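Reading a Residential Street
Course handout for session 7, Street Survey and Maintenance
Prepared by Aparecida Andrade
Version of May 10, 2024

Please read this handout before the field exercise and bring it with you, together with the survey form and a pencil. The form is the same one we used in February for the Morais exercise, with one column added for the road edge.

1. Purpose of the session

In the first part of the course we worked with drawings. On a drawing, a street is two lines and a width. In this session we look at the street as it stands today, with its repairs, its trees and its lawns, and we learn to write down what we see in such a way that another person can use it.

The work has 2 steps. First you describe the street. Only afterward you give a judgment. Many students mix the two, and they write "bad drainage at the left side" when they have only seen a patch of bare soil. The bare soil is the observation. The drainage is an opinion, and it needs a second visit in the rain, or a level, or a conversation with the people who live there.

2. The surface

Begin with the asphalt. Stand at a safe place at the side and look along the street before you look down. From a low angle the changes of color and texture are easier to see. Note each of the following, if present:

Cracks: direction, length, open or sealed.
Patches: shape, regular or irregular, lighter or darker than the old surface.
Texture: smooth, rough, loose stones.
Wear: bands or streaks which follow the traffic.

A patch is a piece of history, but it does not tell its own date. If you want the year of a repair, you must ask for the records. For the streets in Eltbridge the records are kept by sheet number, and the streets for our exercise are on sheet 152. Do not guess the age from the color alone. New asphalt is dark and becomes lighter with time, that is correct as a general rule, but the stone in the mix also changes the color.
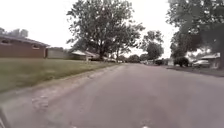
When a patch is situated close to the edge of the road, write also what is on the other side of the edge. It can be a curb, a concrete strip, gravel, bare soil or directly the grass. An edge without support may break earlier than the middle of the lane, so a repair at this place deserves a line of its own on the form. Use the words "asphalt to soil" or "asphalt to grass" and not only "no curb", for the reader in the office wants to know what is there.

Small objects and small marks on the pavement are noted only if you can say what they are. If you cannot, write "mark, unclear" and continue. It is not a shame to write this.

3. The edge of the road

The edge is the part which students forget most often. A street may have a good curb in one portion and a different solution a few steps further, so you should repeat the observation at each station and never copy the previous line.

We use three classes:

Class A: raised curb, continuous.
Class B: flat strip or low edge, continuous.
Class C: no built edge, or edge interrupted.

The height of the curb is measured with the ruler, in inches. From a photograph we do not give a height. We may say that a strip of concrete separates the road from the lawn, and we leave the class open until somebody has been there.

The alignment of the street is also noted in this section. Write "straight", "gentle curve" or "sharp curve", and the direction in which you are looking. Without the direction, left and right have no meaning for the reader. 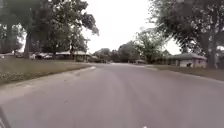

Figure 2. Gentle curve to the left. A light concrete strip runs between road and lawn, and a darker band of wear follows the middle of the asphalt.

A darker band in the middle is recorded as "wear, longitudinal". It is not a defect in itself. Put it in the column for remarks, and give it a number only when you can feel a depression with the straightedge.

4. Lawns and trees

The lawn between the road and the houses is a part of the survey, even if it is private. We stay on the public side and we look. For the lawn, write the slope (toward the road, away from the road, or level) and the state of the grass. Mixed colors are normal. Words such as "patchy", "olive with yellow-brown areas" or "dry at the edge" are enough. A lawn which slopes toward the road will bring water to the road edge, and for this reason the slope comes before the color on the form.

For each tree near the road, note:

Side of the street.
Distance from trunk to road edge.
Trunk: one or several, thick or thin.
Crown: narrow, rounded or spreading, and whether it reaches over the road.

The species is optional. If you are not sure, "deciduous, broad crown" is a good answer, and a wrong Latin name is a bad answer. I have corrected many forms from the Tudosia course where all trees had become maples.

The crown gives shade, and shade keeps a surface damp for a longer time. The roots can lift a curb. Both are reasons to look carefully under a large tree, but again, write the effect only if you find it.

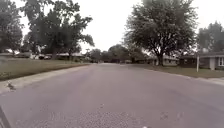
Figure 3. Straight portion with a concrete curb on both sides. Note the coarse, speckled patch in the lower center and the large tree on the right lawn.

Compare the texture of the patch in Figure 3 with the smoother asphalt next to it. On your form this would be one entry under "texture" and one under "patches", with the same station number. There are no painted lines on this portion, and the column for markings receives the word "none". Please do not leave it empty. An empty box can mean "none" or "I forgot", and later we cannot know which.

5. Houses and background

Record the houses in a simple way: number of floors, form of the roof, and whether they stand near the road or set back. The material of the wall may be added when it is clear, for example brick. Parked cars are not counted, as the number is different each hour. Poles are recorded, with side and station.

6. Field exercise

You will work in pairs. Each pair receives 8 stations. One person observes and speaks, the other person writes, and you exchange the roles at the halfway point. Use the Ulance form and not your own notebook. Wear the vest. Do not stand on the road to write.

After the walk, each pair prepares a short text of one page, which contains:

A description of the surface, in full sentences.
The edge class for each station.
One sketch of a cross-section, from lawn to lawn.
A separate paragraph with your judgments, and for each judgment the station where the observation was made.

The sketch may be made by hand, but the widths must be written in feet and inches.

Questions about the form can be asked at the beginning of the session, before we go out.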